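Cindside Building Users Group
Minutes, 10/30/18

Present: Ž. Vondráček (chair), G. Dalsgaard, K. Wijesinghe, C. Nagano
Apologies: İ. Altıntaş

1. Previous minutes
Approved with one correction: the east wing dates from 1892.

2. Heating
Dalsgaard reported that 4 radiators on the upper floor do not hold pressure. Stendirex quoted a lead time of up to 35 days for valves. Order approved.
Action: GD

3. Room dividers
Wijesinghe tabled a proposal to keep woven folding screens in Room 2 in place of a fixed partition. Hinges to be checked each April. Agreed.
Action: KW
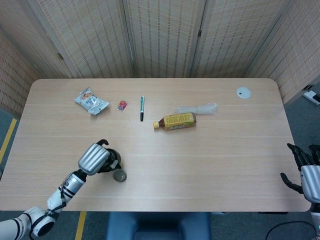 4. Key register
Nagano to reissue the register. Weltari keys remain outstanding.
Action: CN

5. Other business
None. Next meeting to be set by email.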